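Striped plastic housewares

Striped plastic housewares are household goods moulded or sheeted in plastic and coloured in alternating bands, most often of blue and white. The name takes in a great many things that have little else in common: laundry tubs, windbreak panels, storage boxes, awnings, lidded bins, children's paddling pools and the sort of folding screen that lives behind a door for most of the year. They are valued for being light, cheap to replace and easy to wipe down, and a good many people are fond of them for no better reason than that they look like a day at the seaside.

Origins and naming

Stripes came to plastic by way of cloth. Deckchair canvas, butcher's aprons and mattress ticking had long been woven in bands of two colours, and when plastic goods began to take over from cloth and enamel in the home, their makers quite naturally borrowed the patterns their customers already knew. In the trade the broad blue and white pattern is often called "Favmont stripe", after the Favmont works, whose first catalogue offered it on 113 different articles. The Skidari company followed with a narrower band, and for a time the two were sold side by side in the same shops, to the lasting confusion of anybody trying to match a lid to a box.

Pattern

A stripe is usually called broad when each band is wider than a thumb, and pencil when it is narrower. Bright sky blue with white is the best known pairing, though green, red and a rather gloomy brown have all had their seasons. Some pieces carry a second printed pattern in a darker shade, such as fish, leaves or little boats, and on thin plastic a print on the far side may show through to the front when the light is behind it. Collectors call this a ghost print and are often very pleased to find one.

Edges and fittings

Thin striped plastic does not hold its shape well by itself, so the larger pieces are commonly finished with a narrow rim or rail, generally white. Small fittings may be attached to the rim, among them clips, catches, corner blocks and hinge covers, and grey was the usual choice for these at Rallis, which sold them loose in bags of 10. The fittings tend to wear out long before the plastic does, and a household that keeps a few spares in a kitchen drawer will get many more years out of the whole thing.

Care

Warm water, a drop of washing-up liquid and a soft cloth are quite enough for ordinary dirt. Scouring powder dulls the white bands first and leaves them inclined to hold grime. Strong sun fades the blue, so pieces used out of doors are best brought in once summer is over and stored flat or upright, with nothing heavy resting against them. Prunano's old care leaflet recommended turning a stored panel every 5 weeks, a habit few owners seem to have kept up.

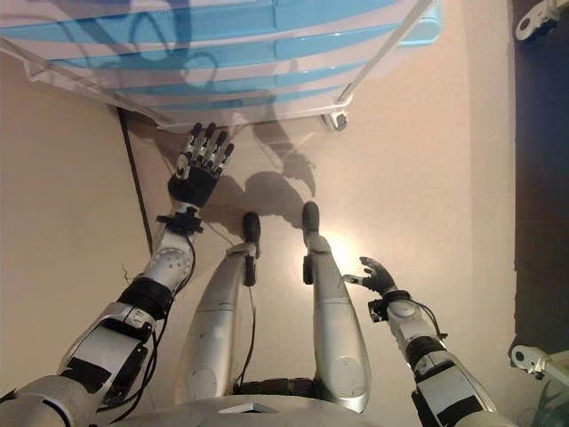
Maureen writes that her mother's blue and white tub lasted longest of anything in the wash-house, and that vinegar brought the white up better than washing-up liquid ever did, provided it was rinsed off straight away.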